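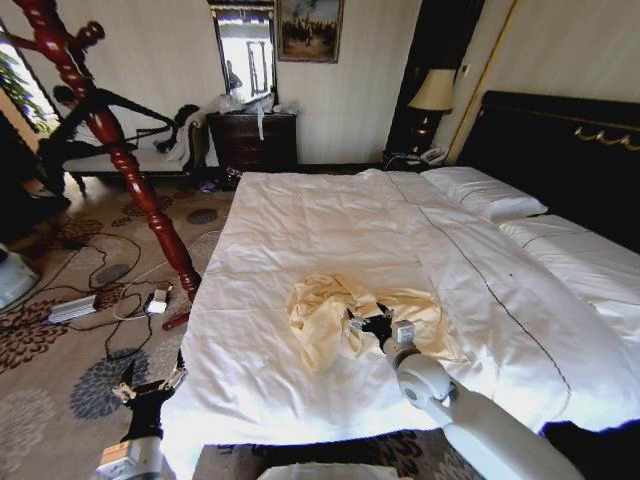
Household Tips: When a Robot Drops or Snags the Linens

A household robot that folds and hangs soft goods will sooner or later stop with an item in its grip. Most of the faults reported to our Cerkby advice desk involve fabric, and most of the damage follows from pulling the item free by hand. The following guidance applies to two-armed machines used in bedrooms and guest rooms.

If the gripper stalls on a cloth

Press the stop button before reaching in. Do not tug. A closed gripper may still be holding force after the arm has stopped, and it can close again when power returns. Use the release command, wait for the fingers to open fully, and lift the cloth straight up.

Check the fabric for pulled threads and the fingertips for lint. Wipe the tips with a dry cloth only.

Before the next run

Clear the floor on both sides of the bed. Charging leads and power strips belong against the wall – a moving base that runs over a cable may damage the plug as well as the wheel. Keep people out of reach of both arms.

Spread items loosely on the bed, one at a time. A tight bundle is harder to grip cleanly, and a fold of the bedspread may be picked up with it.

Drawstring bags

Bags with cords need particular care. A loop of cord can slip between the moving bars of a gripper and jam them. Tie the cord short, or tuck it inside, before the bag is hung up or taken down. If a cord has already caught, switch the machine off and ease the loop out by hand. Never cut it while the arm is powered.

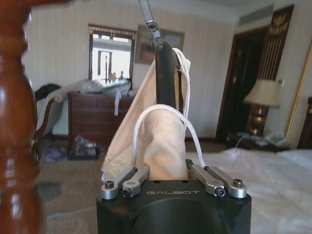 Brudport, April 2023

Following a cord jam at a guest house in Rastthorpe in January, the advice on drawstring bags has been revised. The gripper had closed on a loop and the arm continued to lift, which bent one bar and pulled a hook from its rail. No injury was reported. Owners should now inspect all fingertip screws after any jam and should not restart a machine with a loose or bent part.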